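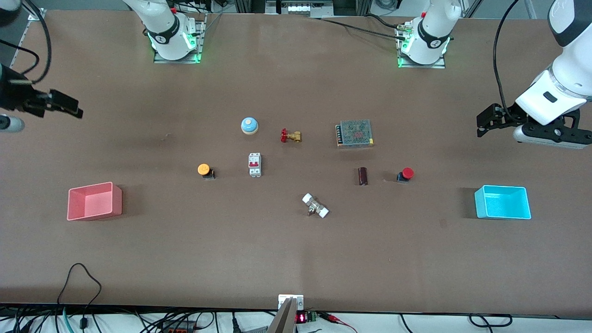
Item 3: components laid out on the sorting table, Galbraith Building.

NERSTEAD TECHNICAL STORES
Minutes of the Parts and Storage Meeting, August
Held in the ground floor meeting room, Galbraith Building, at 2:00 p.m.

1. Minutes of the previous meeting
The minutes were approved with one correction. The number of shelf labels ordered should read 216.

2. Matters arising
The Bolitz delivery was received in two parts. The second part was short by 26 terminal covers, and a credit has been requested. The Prirnix stock list has been updated and is available at the issue desk.

3. Sorting of mixed electrical and plumbing parts
The meeting considered the continued practice of returning electrical and plumbing parts to the same table. It was noted that gate valves, circuit breakers and push buttons are still being handed in together – the service bell has also been entered under three different headings. Over 90 returned parts have yet to be given a stock number.
Agreed: valves and fittings will be held under Plumbing. The service bell will be listed under Signaling. 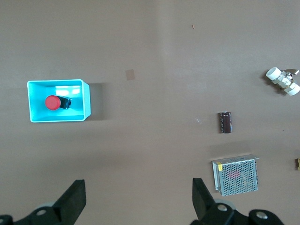 4. Emergency stop buttons and power supplies
Emergency stop buttons are to be stored apart from ordinary push buttons and issued only against a signed request. The meeting agreed that a shallow turquoise bin, with the red cap of the button in plain view from above, is suitable for this purpose, and that the same color should be used in both storerooms. Power supplies will remain on the lower shelves. Capacitors will move to the small drawers once dividers have been fitted.
Action: Stores to confirm the bin color with Purchasing.

5. Budget
Spending on bins and labels stands at 57 percent of the annual allowance. No further orders will be placed before the stock count.

6. Other business
A request for later opening of the issue desk was deferred to the next meeting.

The meeting closed at 3:10 p.m.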